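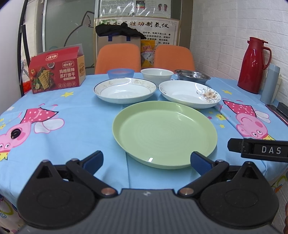 I had been promising myself a trip to the Prakcombe open day for years, and this time I managed it, on a Wednesday in June, with a packed lunch I never needed to touch. Prakcombe is an old schoolhouse at the top of a steep lane, and for most of the year it is let out for evening classes, but once a summer the people who run the household table courses throw open every door and let you wander about, pick things up and ask whatever you like. I went for the crockery, I'll admit it. I have loved plates since I was small enough to be told not to touch them, and the table I ended up spending longest at had just my sort of mixture on it: a big pale green plate with a good sloping rim, two white dishes with flowers on them, and then a blue plastic bowl, a ribbed white one and a stainless steel one along the far side, all sharing a light blue cartoon tablecloth with a box of soda crackers and a shiny red thermos jug. It was so like the table at my aunt's that I felt I ought to offer to wash up!

Getting there takes a bit of patience. I caught the number 42 from outside the station, which goes round by way of the reservoir and stops at what felt like every gate, and then it is a walk up the lane with no pavement for the first stretch. Wear proper shoes. Entry was free and there was a fellow at the door handing out a folded plan of the rooms, although mine had been folded the wrong way and I spent the first few minutes thinking the kitchen was the car park.

The talk I most wanted to hear was Dayana Bautista's, on what she calls the everyday table, and it was well worth the climb. She began by asking how many of us owned a full matching set, and a few hands went up, and then she asked how many of those people had used it in the past month, and the hands went down again amid a good deal of laughing. Her view is that most families eat from whatever has survived, and that you can put a perfectly lovely table together that way if you pay some attention to size. She likes to start with one large plain plate near the front and let the patterned pieces sit behind it, so that the flowers have something quiet next to them. I have been doing the opposite for 31 years (patterned platter in front, plain things shoved to the back) and I went home and changed it that same evening.

She was very good on bowls too. A deep bowl next to a shallow dish looks right to her, and two deep bowls side by side look like a queue. She had no snobbery at all about plastic or steel, which cheered me up, as my own steel mixing bowl goes to table every Sunday with the salad in it. Somebody asked whether you should decant crackers on to a dish for guests, and she said she never does, she just opens the box and puts it where people can reach. The lady beside me wrote that down and underlined it.

After the talk I went through to the back room, where Cisneros, the little shop from the bottom of the hill, had a stall of odd plates and seconds. I'd set myself a limit and kept to it, very nearly. Then there was a long corridor of old catalogues, some from Itska and some from Cerkolano, both of which made tableware in the valley once, and I could happily have stayed there until closing. One of the Itska lists ran to 483 patterns. I looked for my grandmother's, a sort of brown fern, and thought I had found it twice, but I wasn't sure either time and I shall have to take a saucer along next year to compare.

Tea was served in the yard from half past three, 70p a cup, with very good ginger cake that had gone by the time I thought of seconds. The last bus down leaves a little before six and it does not wait, so do keep an eye on the clock if you get talking by the catalogues as I did. I had my two new side plates wrapped in a cardigan on my knee the whole way home, and they both arrived without a chip.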